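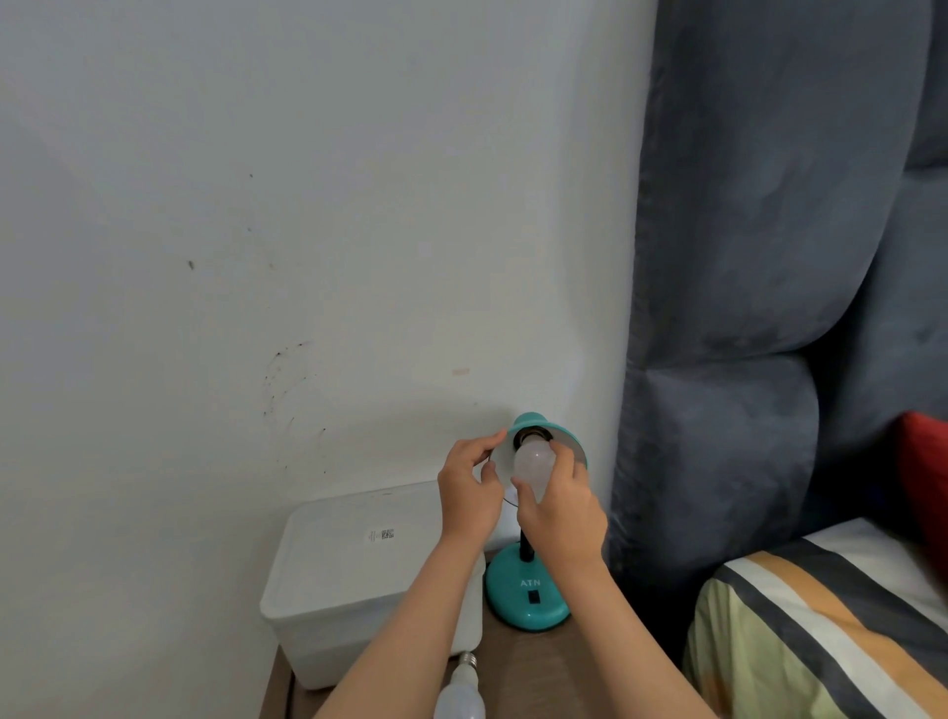 How to budget for a home task recording setup

Set your ceiling before you look at any hardware. The worked figures on this page use $4000, the amount Irwood allows for one kit recording household jobs such as changing a light bulb. Prices are in US dollars and include shipping.

Step 1. Write the task list first
List the jobs you want recorded and the rooms they happen in. A bulb change needs both hands in view at close range, often against a plain wall. Folding bedding needs a much wider view. If one camera can't cover both, price a second lens now.

Step 2. Price the fixed items
These are the head camera, the mount, the recorder and the batteries. Get a written quote for each. We asked Graswood and Tazi for the same list, and Tazi came in lower once spare batteries were added.

Step 3. Price the props
Lamps, bulbs, storage boxes and bedding look cheap on paper and are easy to leave out. Our prop line was $153. Buy 2 of anything made of glass.

Step 4. Add it up
The Menau kit came to $3915 with props included. That left $85, too little for a replacement mount, so we moved the carrying case to the next order.

Step 5. Plan the order dates
Order the camera first – it has the longest lead time. Props can wait until the rooms are confirmed. If your budget year closes in February, ask for the invoice before then, even if delivery is later.

Keep the quotes with the task list. When a job is added, go back to Step 1 and check the view before buying anything else.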